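Reading time: 2 minutes

Return to the Office: Progress Report to the Lykkegaard Fund

Filed under: Work & Wellbeing

April 21, 2019

The fund asked whether bringing home-based staff at the Tralham and Cirkton sites back to their desks two days a week has done them any good. Three months in, I can't tell you that it has.

We have 217 staff on the scheme. The first survey said morale was up. I would not lean on it. It went out the same week as the pay letters, and it was answered mostly by people who already liked coming in. Kulsoom Tarar has rewritten the questions and will run it again with names removed.

Sick days at Cirkton fell by 11 against the same quarter last year. Managers there are pleased. Last winter also had a bad flu, so I would put little weight on that until we have a summer to compare.

The counseling line took 16 calls. We don't know if that is low because people are fine or because the number is printed on the back of a leaflet. New posters go up this month.

Travel costs are the one thing we can measure well, and they are over budget. The bus pass refund was meant to cover most of it. It doesn't for anyone coming in from Stiltton, where the early bus was dropped.

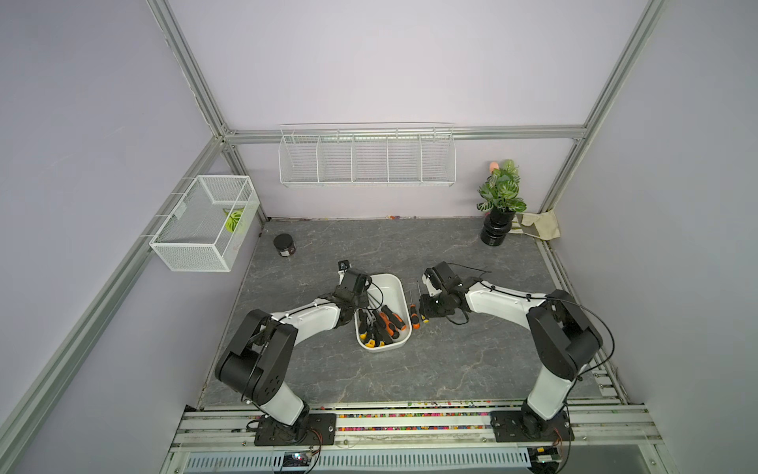 Hrefna Bjarnason wrote in reply to the draft that I am being too hard on the scheme, and that two people on her team who live alone have told her the office days get them through the week. I believe her. Two people is still two people, and the grant pays for all of them.

I ask that the second payment be held until the new survey is in. Clyde Haverford disagrees and will write separately.

Nanna Briem

Related items
Who Pays for the Commute?
Counseling at Work: First Quarter Notes
Cirkton Staff Survey, Old Questions and New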